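We use cookies to improve your visit. By staying on this site you agree. OK

Does my super fund count as investing in arms if it's only an index fund?

Posted by fernleaf_k

Trying to work out if my super is in weapons companies. Fund is Vida, balanced option. Their holdings list is one giant spreadsheet, 2,000 odd lines, no categories. Rang them, got told "controversial weapons are excluded". Does that cover a company like Prosudow? They do radar and missile parts but also heaps of civil stuff. Want to sort it before the end of December if I'm switching.

14 comments

Asanka Matubbar

Short version, no it doesn't. "Controversial" usualy means cluster munitions, landmines, that sort of thing. Ordinary missiles, jets, guided bombs all stay in. Look in the product disclosure for a revenue threshold. Mine said excluded if 21 per cent or more of sales come from weapons, so a big mixed company slides straight under. Then search the spreadsheet by parent company AND subsidiaries. Prosudow sits under Fondano in mine, line 157. Took me ages to find. Ask them in writing, not by phone, and ask for the threshold in numbers. If they wont give you one I'd move.

Shares: 40

tullyroad

just switch to an ethical option, they're all the same anyway

gaz_in_vindisville

Not all the same. Some ethical options only screen out makers of whole weapons and leave parts suppliers in. Check the wording for "components" or "dual use". Also check fees and whether your insurance carries over before you move anything, mine lapsed.
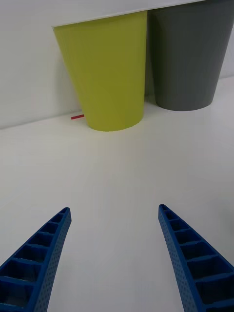
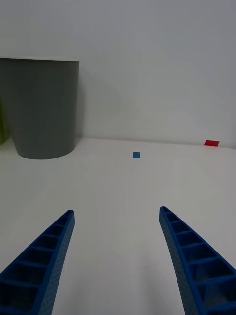 fernleaf_k again, thanks, found the threshold on page nine of the disclosure and there's nothing in there on components at all. Have emailed them, will post what comes back.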